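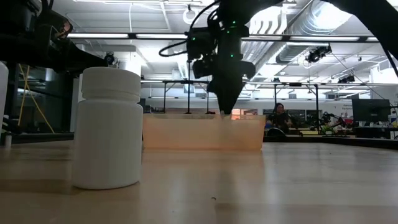

Hullow low bin in peach, with a white screw-cap bottle at the front of the table

Hullow Low Bin, Peach

We've carried the Hullow bins at Wirkville since June and the peach one is still the color people ask for first. It's a low rectangular bin in translucent plastic with frosted sides that flare out a little toward the top, and when light comes through them the whole thing glows a soft orange. On a pale wood table it looks lovely! The rim comes out a touch lighter than the rest.

Being low, it's a bin you can reach into without tipping it over or digging. Craft supplies, refill bottles lying on their sides, chargers, packets of seeds, the stuff that lives on a table and never has a proper place (we all have it). You can make out shapes and strong colors through the sides, though you won't be reading labels through them.

Good to know

Sold singly or in packs of 6
Bins nest when empty, so a full pack takes up very little shelf
Wash by hand in warm water with a soft cloth
Skip scouring pads, they leave shiny marks on the frosting
Lid sold separately and fits the peach and clear bins
Bottle not included

From customers

"Bought 2 for the sewing table and went back for more. Thread in one, bias tape in the other, and I can tell which is which from my chair." Morenike Garba

"Lighter than I expected, but the walls don't bow when I carry it full of paint tubes. The color is even nicer next to a window." Impi Turunen

Orders of 15 or more ship flat-rate. For mixed colors in one pack, write to Siiri Mäkelä at the Wirkville shop before you order.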